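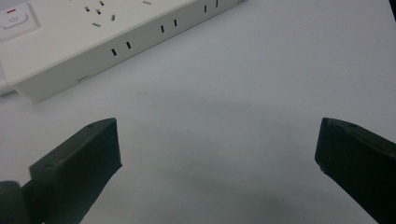
Multiprise blanche à interrupteur.

Relevés de septembre : ce que consomme la maison quand on ne fait rien

20 septembre 2023

J'ai repris cet été une habitude abandonnée depuis le déménagement : noter l'index du compteur le soir avant de me coucher, puis le matin avant le café. La différence entre les deux donne la consommation de la nuit. Chez nous le chauffage est au bois et le ballon d'eau chaude était coupé pendant toute la durée des relevés. Il restait donc le réfrigérateur, la box et tout ce qui est en veille.

Premier résultat : 96 watts en moyenne entre minuit et six heures. Je m'attendais à moins. Sur une année complète, cela dépasse 800 kWh, de quoi faire tourner le lave-linge un bon moment.

J'ai ensuite procédé pièce par pièce, avec un wattmètre Zivura acheté d'occasion. C'est un modèle simple, sans application. Il affiche la puissance instantanée et le cumul, et il perd tout quand on le débranche. Il faut donc noter avant de le retirer. Je l'ai oublié deux fois.

Le salon était le plus gourmand. Le vieil amplificateur ne s'éteint jamais vraiment, même quand son voyant est éteint. Le décodeur non plus. Dans le bureau, l'imprimante laser se réveille la nuit pour une raison que je n'ai pas trouvée, chauffe quelques secondes et se rendort. Dans la cuisine, rien de notable en dehors du réfrigérateur, qui a ses cycles et auquel je ne touche pas.

Les chargeurs de téléphone, dont on parle toujours, ne comptent presque pas. Mon wattmètre affiche zéro quand ils sont à vide. Il n'est sans doute pas assez précis, mais cela donne une idée. J'ai arrêté de les débrancher.

L'amplificateur, le décodeur et l'imprimante sont maintenant coupés le soir. Après une semaine, la moyenne de nuit est descendue à 60 watts. Le réfrigérateur en représente une bonne part et il faudra bien le remplacer un jour. Hermine Danzer, qui me lit depuis l'ancien blog, m'a écrit qu'elle avait gardé le sien jusqu'à la panne et qu'elle le regrettait en voyant ses factures. Je vais attendre encore un hiver.

Il me reste à mesurer la pompe de la citerne et le congélateur du garage. Ce dernier est à moitié vide. Je mettrai le tableau complet en ligne en octobre, avec les relevés du ballon une fois rallumé.

3 commentaires
Partager cet article

Articles récents
Citerne : nettoyage du filtre
Rentrer le bois avant les pluies
Lire une facture d'électricité ligne par ligne

Ce site utilise des cookies pour mesurer son audience. Accepter / Refuser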